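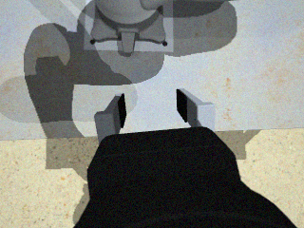 About Gorncombe

Gorncombe tests whether robot arms can do ordinary chores at home and on the shop floor. Manufacturers and plant owners send us a task, and we report how often a given arm and controller complete it.

Tasks are modeled in simulation first. A standard run is 500 trials per task, with part position and lighting varied between trials. Valve handles, drawer pulls and jar lids make up most of the current list.
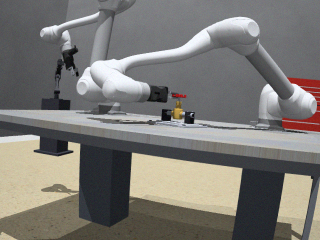 A task that passes 40 trials in a row moves to hardware at our Tirkmont shop, where it is repeated 50 times on real parts. Many do not get that far. Rigid parts in a known position are close to routine. Cloth, wet dishes and cables are still poor – we do not recommend any current system for folding laundry unattended.

The results archive holds 3,822 entries, failures included. Task definitions follow the Clevside format and are free to download. Test requests are reviewed every August.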